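## Reusing a thin fruit bag

I keep the printed bags from the fruit shop and use each one again. First put the bag on a clear table and press it with your palm – slowly, from the closed end to the opening.

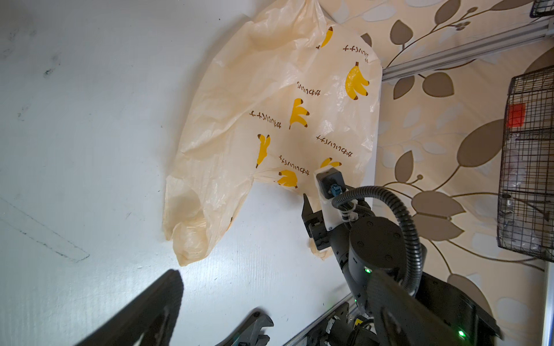 **Can I use a bag with a small hole?**
For bananas a small hole is fine, but do not put grapes in it.

Next, open the mouth wide with two fingers. Put the banana in with the stem first, then fold the top over two times. Do not make a knot, it tears the plastic when you open it.

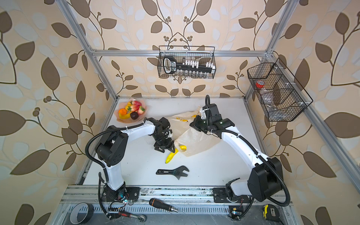
*Banana and bag on the table*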